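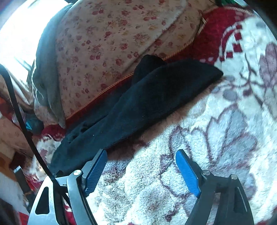 Mizanur Marikar wants it on record that the word "snag" was doing too much work in the first write-up, and that a pad which closes on a blanket and won't let go should be logged as a fault. Fine. It's a fault. The heading has been changed.

The Pile Problem: one gallery, one sulking gripper

This page covers the bedding sessions of the Mutel project, the part where we pick up small soft things from on top of large soft things. October was supposed to be the easy month. We had done the hard floors and the tabletops, and the plan sheet said, in somebody's cheerful handwriting, "beds: quick."

The picture at the top has the hand tool with both blue pads apart and a crumpled black bit of knit lying straight ahead of them, on shaggy white fleece with big mauve and gray flowers. Small dark thing, pale background. On paper, a gift.

What went wrong

The blue pads are ribbed so they can hold on to cloth. They are not choosy about which cloth. On Friday, at a different bed, the pads shut on a sock and a good pinch of the blanket under it. The operator lifted, the blanket came too, and the trigger was released. The fingers stayed shut.

Fibers had worked their way into one of the finger joints and wound themselves around the pivot. The Wistine trigger unit has no slip on the return stroke, so pulling harder only tightened things up. The operator pulled harder. We all would have.

Then the linkage let go all at once and caught the side of a thumb. No blood, one bruise, and a short speech that has been trimmed from the audio.

What the log said

The log said nothing. As far as the Bovico recorder was concerned, the fingers had closed, the load had gone up, and the load had come down, so it filed the whole business as a successful pick. We went back through 2,000 bedding grasps to see how many other successes were really tug-of-war matches. The answer was 28, which the weekly chart had been counting in our favor.

What we do now

Joints get checked with a flashlight and tweezers every 30 grasps on anything with a pile. If the fingers don't open on release, stop, put the tool down flat, and unplug it before touching the linkage. Thumbs stay behind the guard. Cut the fibers; don't yank them. The blanket's owner gets asked first.

Cho has made a thin sleeve for the pivots. The first one lasted 800 cycles on the bench before it split, and the second is on the bench now. Until it passes, fleece sessions are limited to mornings, when there's someone at the next desk with scissors.

The 28 bad grasps have been relabeled. The plan sheet still says "quick."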